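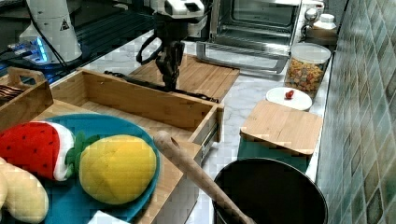
The rule about berries was written on a Thursday's worth of coffee, and it shows. Rule 5 of the Trunent Kitchen Code reads, in full: "The arm shall not put away what it cannot name." I wrote it. I was proud of it for one afternoon.

My job was standards. The building had an arm, a kitchen, a plate of plush fruit and a woman from Dorau who typed faster than I could think. Dorau had built the software. Letov had paid for the kitchen. I had been sent by Trunent to make sure that whatever happened in there happened according to something, and when I arrived there was no something, so I sat on a stool and began one.

Rule 1 said the arm stops when a person reaches in. Everyone liked Rule 1. Rule 2 said the arm goes back over the cutting board when it has finished, and waits there, fingers down. The woman from Dorau liked that one because it made her resets easier. I liked it because it looked polite.

Rules 3 and 4 concerned the rolling pin and were later withdrawn.

Then came Rule 5. The trial that morning was simple. Clear the teal plate into the wooden box. The strawberry was on the plate, and the strawberry was easy, being red and having a leafy hat. The arm named it, lifted it and put it away. Then it swung to the yellow one and stopped.

"It's thinking," I said.

"It's complying," said the woman from Dorau.

She turned her screen toward me. The arm was 2 points short of certain that the yellow one was a lemon. It was nearly as sure that the yellow one was a pineapple. Under Rule 5 it could not put away what it could not name, so it hung there over the plate like a waiter who has forgotten the specials.

I went and looked at the thing myself. I picked it up, which set off Rule 1, and the arm froze even harder. It was oval and quilted. I turned it over. I have eaten both fruits all my life and I could not have testified.

"What did whoever bought it call it?" I asked.

She looked it up. The purchase order said "soft food, assorted."

We telephoned Letov. Letov felt that it was a lemon but didn't want that in writing. We telephoned my own office, where they asked whether the kitchen was safe, and I said it was the safest kitchen in the country, as nothing in it was moving. They asked me to put that in the report.

By lunch I had drafted an amendment. "The arm may put away what it cannot name, provided it can name two things it might be." The woman from Dorau read it and asked what happened with the cream-colored one, which the arm believed to be a bread roll, a banana or, at the bottom of its list, a slipper. I crossed out "two." I wrote "several." She asked me to define several. I went for a walk.

When I came back there was a man from Ilie in the doorway. Ilie cleaned the building. He wanted to know if we were done with the counter, and we said we were in the middle of a trial, and he looked at the arm, the plate and the two of us, and asked what the trial was.

"Putting the toys in the box," I said.

He reached past me, dropped the yellow one in the box, then the cream one, and wiped the plate with his sleeve. The arm had stopped, as per Rule 1. When his hand was clear it went back over the cutting board, as per Rule 2.

The log recorded a successful run.

I wrote it up that evening. The Code has 500 words of preamble now, and Rule 5 says the arm should ask someone. I left the someone undefined. In March they sent me to a laundry.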